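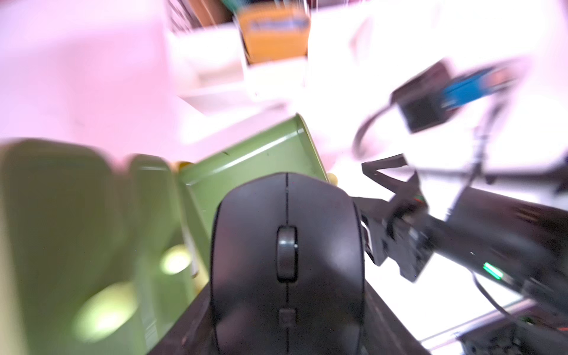
Über uns

Hallo und schön, dass du dich hierher verklickt hast! Ich bin die eine Hälfte von Tallo, die andere Hälfte steht gerade an der Nähmaschine und will nicht schreiben. Also mache ich das.

Tallo ist eine kleine Werkstatt für Rucksäcke und Taschen, und zwar für kaputte. Wir flicken, nähen Gurte neu an, tauschen Reißverschlüsse und retten Schnallen, die es seit Jahren nirgends mehr zu kaufen gibt. Angefangen hat das bei mir in der Küche, mit einem alten Wanderrucksack und einer Nadel, die viel zu dünn war (zwei Stunden, drei Pflaster, hält bis heute). Dann kamen die Nachbarn, dann deren Kollegen, und irgendwann passte der Esstisch nicht mehr zum Essen.

Heute haben wir richtige Räume, eine Industriemaschine namens Phuthong – fragt nicht, der Name stand auf dem Karton, in dem die Garnrollen kamen – und ein Regal mit 732 Schnallen, alle nach Breite sortiert. Letztes Jahr sind 885 Taschen über unseren Tisch gegangen. Die meisten waren Schulranzen, und ja, in fast jedem lag noch ein Pausenbrot. Bitte vorher ausräumen!

Was wir nicht machen: Lederschuhe, Zelte und Koffer mit Hartschale. Für Zelte schicke ich euch gern zu Nirby, die haben den Platz dafür und die besseren Dichtbänder.

So läuft es ab: Du schreibst uns eine Mail mit zwei, drei Fotos vom Schaden, ich melde mich mit einem Preis, und wenn der passt, bringst du die Tasche vorbei oder schickst sie. Im Oktober dauert alles etwas länger, da holen plötzlich alle ihre Skirucksäcke vom Dachboden. Freitags ist die Werkstatt bis 19 Uhr offen, Kaffee gibt es auch, nur der Milchschäumer streikt.

Ach so, wir geben auch Kurse! Reißverschluss einnähen für Anfänger, an drei Abenden, Maschine und Garn sind dabei. Die Termine stehen unter „Kurse“.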